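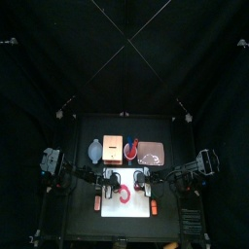 Section 6. Laying Out the Craft Table

The Juster table kit gives you one tabletop, and a tabletop fills up the moment you turn your back on it. Set it up in this order and you'll have somewhere to work for at least the first afternoon.

1. Wipe the top and let it dry. Crumbs count as dirt, whatever your household has decided.

2. Line up the bowl, the box, the cup and the tray along the back edge. Any order will do. Pick one and stop fiddling.

3. Stand the spoon and other utensils in the cup, handles up.

4. Lay a white sheet in the middle, in front of the row. Replacement sheets are part no. 2363.

5. Put one block on each side of the sheet, near the front corners. They mark your work area and will be the first things to go missing.

6. Set the ring on the sheet. If it has a gap in it, it's the open ring (part no. 3695) and is meant to look like that. Please don't send it back to Viddale for repair.

Note: The tray is for odds and ends. Crumpled clear plastic may sit there until you throw it out, a step we have left to your conscience.

CAUTION: Small parts are a choking hazard. Keep the blocks and ring away from children under three and from most dogs.

For packing away, see page 93.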